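Home | Notebook | Paste & size | Search

August, Hurnport workshop, pm

Size test again, batch 2 of the Vallon paste. 500 g mixed, let down w/ water to 976. Left 16 min. Still lumpy at bottom, sieved it, better.
Lining paper strips on board: Shehu stuff slid fine, Vallon grabs too quick, edges lifting by teatime. Try thiner coat. Wullance sample not opened yet.
Roll 502 shade off from the others, dont mix on one wall. Ring supplier re batch nos.

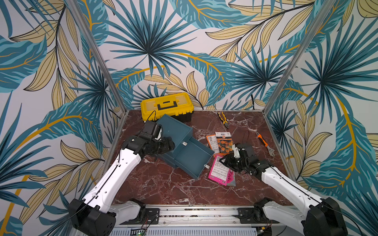
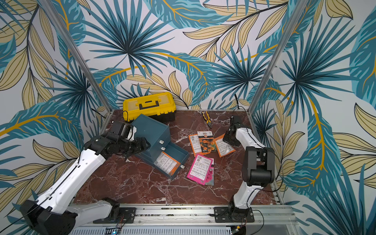
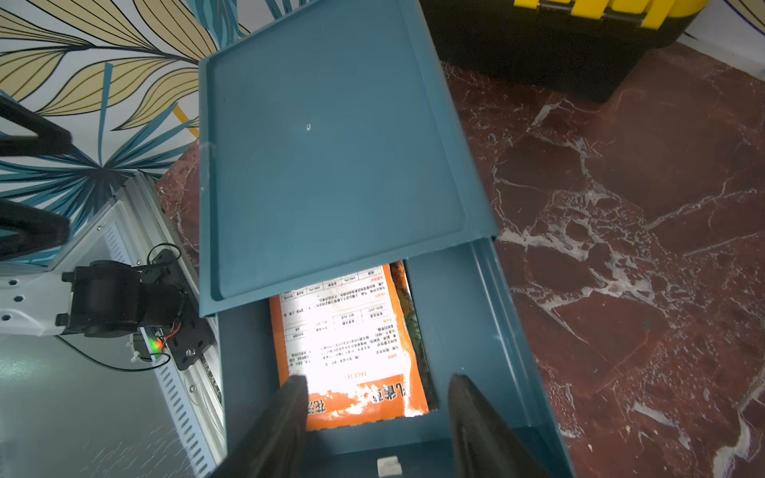
Last one: teal drawer box, lid part open, orange and white packet in it.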